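Why Do Tables Wobble?

Print this page | E-mail this page

You sit down to do your homework. You lean on the table. The table leans back. Your pencil rolls off and hides under the fridge, where pencils go to retire.

So what is going on? It is mostly a matter of legs.

A stool with 3 legs never rocks. Any three points will always sit on one flat surface, however odd the legs are. Saw a bit off one and the stool will slope – please ask first – but all three feet will still touch the ground.

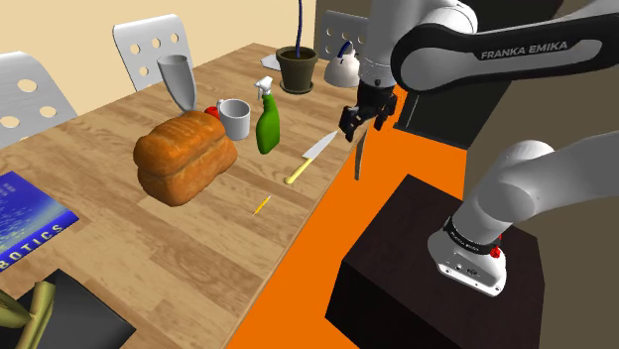 A wooden table, with an orange floor below.

A fourth leg spoils everything. Now four feet have to agree with the floor, and floors are lumpier than they look. If one foot hangs in the air by just 2 millimetres, the table tips from one side to the other every time you cut up a potato.

Grown-ups fix this with a folded bit of card. It works until somebody sweeps.

There is a cleverer trick. If the legs are all the same length and the floor is the lumpy part, try turning the table slowly on the spot. Before you have gone a quarter of the way round, you can usually find a place where all four feet touch. Your table may now be pointing at the wardrobe, but it will be steady.

Words: Zuzanna Wasilewska

Contact us | © Pilteo | Back to top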